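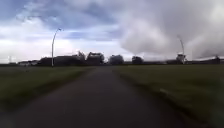 Fig. 1. The path between the two fields, heading for the trees.

Setting up and looking after Vikidano
Project report, Nilton Puma

My part of the project was the upkeep of Vikidano, our little path-following rover. Gunārs Lūse wrote the steering code and Teófilo Salazar did the battery box, so if it drives well, thank them — if the wheels stay on, that's me!

The path is a nice simple one for a rover, dark asphalt with grass on both sides and no painted lines, so the steering has to go by the edge between grey and green. You can see how smeared the grass gets near the bottom of Fig. 1. I wanted less of that, so I swapped the hard camera mount for one on rubber washers (four tries, two of them hopeless) and shortened the exposure.

Before each run I do the same things. Wheel nuts first, then the belt, then I wipe the lens and check the tilt with the cardboard wedge. Tilt matters more than I expected. Set too low, it loses the far end of the path and starts to wander.

The worst repair was the left motor. It cut out after 126 metres, ran again when cool, then cut out after 10. Gunārs blamed the driver board and I blamed Gunārs, but it was a cracked solder joint on the motor lead. I resoldered it and added a cable tie, and we've since done 7 runs of 500 metres on it.

Still to do: a proper cover for the belt, and a spare wedge, as mine is going soggy.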